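From: Elsa Pitkänen
To: Fultero handheld practice list
Date: 12 Jun 2025
Subject: Re: Draft 3, cables and markers during handheld recording

Dear members,

Thank you to all who returned comments on Draft 3 of the handheld gripper practice. The editors received 128 comments, most of them on Section 4 (floor and cables) and Section 6 (markers). Sekar Sinaga's message is quoted in part so that the reply can be read with it.

Sekar Sinaga wrote:

"Section 4 says that cables 'should be managed.' Our operators at Clundedberg asked me what that means, and I had no good answer. Does a cable have to be taped if it moves with the operator? Who decides? I would also ask that the marker check in Section 6 be done by the person holding the gripper and not by the supervisor, who is usually across the room. We lost half a day in the spring to markers that had been put back on the wrong side."

The editors agree that the wording is too loose. The proposed text for 4.2 is:

"Before recording begins, each cable on the floor shall be classed as fixed or trailing. Fixed cables shall be taped or covered along their full length wherever a person may walk. Trailing cables shall be held clear of the feet of the operator and of any other person in the work area."
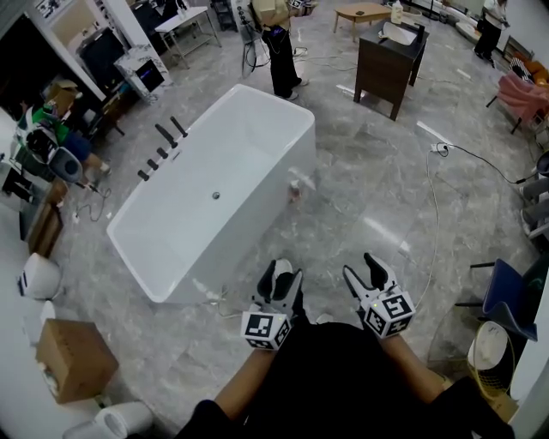
The two classes were chosen because they call for different action, and a single rule would be ignored for one or the other. Fixed cables belong to the room and are the duty of the site lead. Trailing cables belong to the gripper and are the duty of the operator. Both are present on the marble tiles here: the black power cable leading from the white strip toward the right edge would be classed as fixed, and the thin white one behind the right-hand gripper as trailing. Loops lying near an operator's feet would be gathered up under 4.2 before the first recording.

On Section 6, the editors accept the change in full. The operator will look at every marker face before each run and again after any change of fingers. The supervisor will sign the sheet but will not be asked to repeat the check. Anwara Cassim has asked that the sheet stay on a single page, and it will.
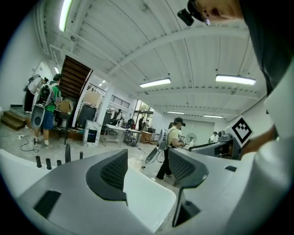
Does a site have to repeat the floor check when a second team joins a session already in progress?

The floor check is repeated in full, and recording by the first team stops until it is done. Partial checks were considered and were not supported by the Leinonen or Esden sites.

Comments on the new wording should be sent to Yen-ting Mok – please give the clause number in the subject line. The next draft will go out in July. Clause 4.5, on stairs, remains open, and Ulla Pitkänen is collecting views on it separately.

With regards,

Elsa Pitkänen
Editor, handheld practice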